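Press > Comics & Fantasy > Sydorenko Books > Releases

FOR IMMEDIATE RELEASE
June 3, 2021

Sydorenko Books to publish "The Salt Queen," a Breditz prequel by Morag Ritchie

PRENDERHAM — Sydorenko Books today announced "The Salt Queen," a full-length graphic novel set in the world of Breditz, the long-running fantasy comic written and drawn by Morag Ritchie. Out this fall in paperback and digital. Hardcover to follow, details below.

The book goes back two generations before the first issue. Readers who know the series know the Salt Queen as a name on a tomb and a curse old people mutter in the harbor scenes. Now she gets the whole book. Born Ilse Pritov, second daughter of House Pritov, sent to the marsh temple as a child and not expected back. She comes back. Her older sister is on the throne, the river has been dammed and the family wants her to stay quiet about both.

No prior reading needed. Ritchie has been firm on that from the start.

"People kept writing to ask who she was, and for years I didn't have much of an answer," said Ritchie. "I had her name and how she died. Then I drew one page of her as a girl, hauling a bucket up the temple steps in a bad mood, and I had to know what the bucket was for. So I kept going. It got long."

House Pritov is the family longtime readers love to argue about. The family tree printed in the back of the early collections had a mistake in it (the Marsh Regent was listed as his own uncle) and fans have been building theories on it ever since. "The Salt Queen" settles the matter. A corrected tree will run on the inside cover. The Regent is in the book, he is young, he is not nice.

Also in the book: the founding of the Ember Guard, the first Glass Winter, and the drowning of Lower Breditz, which the main series only ever showed as rooftops at low tide. The walking bells are back. So is the ferryman, under an other name.
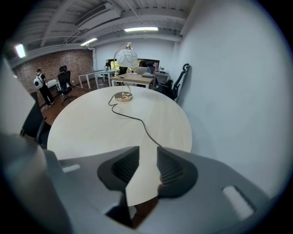 Table lamp with patterned glass globe shade and gold-toned stem.

Coloring is by the same in-house team at Sydorenko that handled the last collection. Palette is cooler this time, lots of gray-green, with red kept for the temple chapters only. Lettering by hand. Ritchie has redrawn the maps as well, including the coast south of the marsh, never shown before.

"Morag turned in the script and we read it in one sitting, then we had to go back and ask her to please label the cousins," Sydorenko Books said in a statement. "She did. Most of them."

Formats and prices

The paperback will sell for $20. Digital edition same day, all the usual stores. A signed and slipcased hardcover, $99, will be limited to 2244 copies — the year on the Salt Queen's tomb, for anyone wondering. Hardcovers come with a fold-out map of Old Breditz and a short prose story, "The Bucket," not available in the paperback. Orders for the hardcover go through the publisher only. Two per customer.

Preorders for the paperback open today at comic shops and bookstores. Hardcover orders open later this summer, date to be confirmed. Sign up for the Sydorenko mailing list to get the notice. Shops wanting the window poster should ask their rep now, not in the fall.

What it means for the main series

Breditz goes on as normal. The current storyline, "The Toll Road," picked up again in May after the winter break and will run untill it is finished. Ritchie is not leaving the monthly book. There will be no tie-in issues and nobody has to buy the prequel to follow the Toll Road ending. One scene in the next collection will read differently if you have, that's all.

No screen adaptation is being announced at this time. Please don't ask the shops.

About Breditz

Breditz is a fantasy comic about a drowned port city, the families who claim it and the people who actually live there. Collected editions are available from Sydorenko Books.

About Morag Ritchie

Morag Ritchie writes and draws Breditz. She lives near Prenderham.

About Sydorenko Books

Sydorenko Books is an independent publisher of comics, graphic novels and illustrated fiction, based in Prenderham.

Review copies: digital only for now, contact the press office. Cover art and sample pages on request. Interviews with the author are possible by phone or e-mail, limited slots, please give us a weeks notice.

Comments

marshbell
REGENT WAS NOT HIS OWN UNCLE. I have lost a very long argument with my brother today

Tollkeeper_J
99 bucks for the hardcover, ouch. Will the prose story ever be sold separately? Paperback people would like to read it too.

oldharbor
"the ferryman, under an other name" so he IS older than the dam. Called it back in the tomb issue

pennywhit
Never read any of these. Is this a good place to start or should I get the first collection? The drowned city part sounds like my thing

marshbell
@pennywhit first collection, then this. But they say either works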